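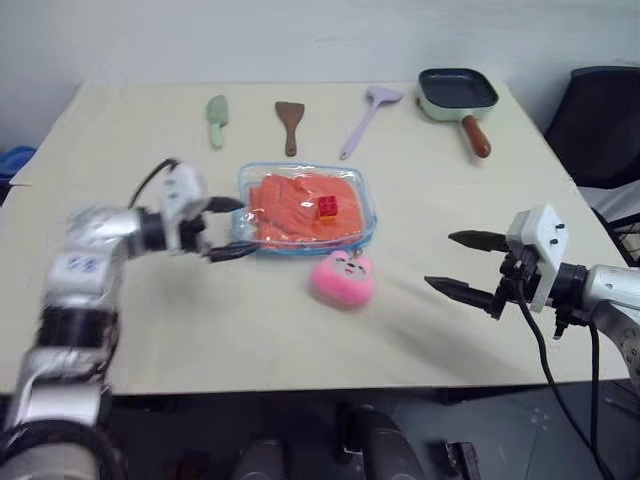

Magazine > Home & Storage > Small Items

Filed under: Sorting and Putting Away

05/10/2018 | Words: Odlow storage desk

Clear zip pouches have taken over from lidded boxes in many playrooms, and the case for them is mostly one of volume. A pouch takes the shape of its contents. A box takes the same shelf space full or empty.

In July we filled pouches from Brasex, Gradbridge and Soriano with play food, soft toys, felt and toy bricks, and opened and closed each zip 267 times. All were transparent, with trimmed seams.

Soft contents behave well. Orange fabric, folded flat, will nearly fill a pouch and still let it lie level on a table. Bricks are harder on the material. The studs press into the plastic, and a single red brick is best left out until the soft items are in. Plush toys with a pillow-like body should go in last, if at all, as they spring back and strain the zip.

The Gradbridge pouch kept its seams throughout. The Soriano zip began to catch near one corner after 50 cycles. Brasex supplies its pouches in packs of 5, of which 4 closed cleanly when overfilled.

Wrinkles do not affect strength, but they add glare and make small items harder to pick out under a ceiling light. Storing the pouches upright, zip at the top, reduces creasing. Labels hold best on the flat panel, away from the trim.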